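Drumcombe Remembrance Grounds
Pre-ceremony safety checklist, with comments
Covers the Vander Lawn, the march route and the Quansah Hall foyer

Welcome back, everyone! Second year of using this list for the deportation and massacre memorial service, and it's already a much better list than the one we started with. Please fill in the comments as well as the ticks. They're what the next crew reads.
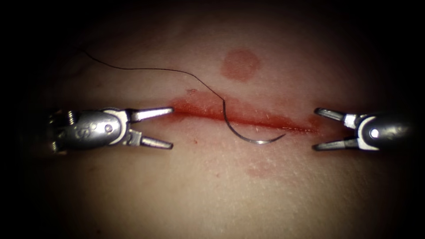
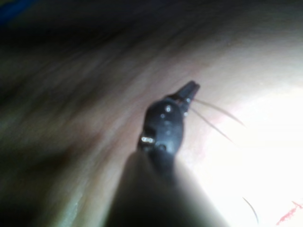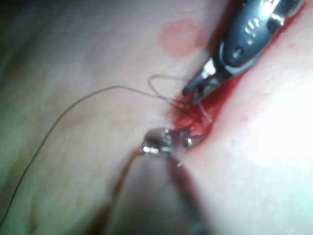 What do we do if a counter-protest turns up on the day?
Leave the talking to the police liaison officer and keep the march route clear. Both groups have a right to be there. Our job is the fence line, the exits and the first aid point.

1. Fencing and gates
Barrier feet flat and pinned on the lawn side: OK
Gap of two paces between the inner and outer lines: OK
East gate opens outward without lifting: FIXED
Comment: The hinge had dropped again. Packed it with a washer and it swings beautifully now. Worth a proper repair before August.

2. Crowd numbers
Seated area set for 400: OK
Standing area marked with tape: OK
Clicker counters at both gates, set to zero: OK
Comment: Last year's final count was 1457 and the west path got very tight near the plane trees. The tape now runs on the far side of the trees and there's heaps more room. Really pleased with this one!

3. Stage and lectern
Steps have a handrail on each side: OK
Ramp edge painted in a bright colour: OK
Cables under covers from stage to mixing desk: NOT YET
Comment: We're one cable cover short. Drullarent is bringing another with the chairs. Don't sign this section off until it's down.

4. Flags and banners
Flagpole halyards checked for fraying: OK
Flags of visiting delegations match the protocol list: OK
Banner poles blunt at both ends: CHECK AT GATE
Comment: The consulate asked for its flag to be moved one place to the left. Done, and the list has been updated so the printed copy and the lawn agree. Banner wording is no business of ours unless police ask.

5. Official guests
Drop-off bay coned from 7 am: OK
Covered walk from bay to seats is free of trip points: OK
Second way out through Quansah Hall unlocked and lit: OK
Comment: Try the hall door from the inside with the alarm on. It sticks in damp weather and a good shoulder gets it moving, but guests shouldn't have to do that. Rated as a fault and passed on.

6. Candles and wreaths
19 sand trays out, each filled to the line: OK
Extinguisher and water bucket at each end of the wall: OK
Wreath stands weighted: OK
Comment: Glass-sided lanterns worked brilliantly in the wind last time. Loose tapers only for the choir, please.

7. Radios and first aid
Spare batteries in the control tent: OK
Channel 2 kept for medical calls: OK
Defibrillator light showing green: OK
Comment: The dead spot behind the toilet block is still dead. Stand on the kerb to get a signal.

8. After the service
Gates stay open until the last group has left
Candles out and trays cold before stacking
Chairs counted back: 438, spares included

Leave the completed sheet in the blue folder in the control tent.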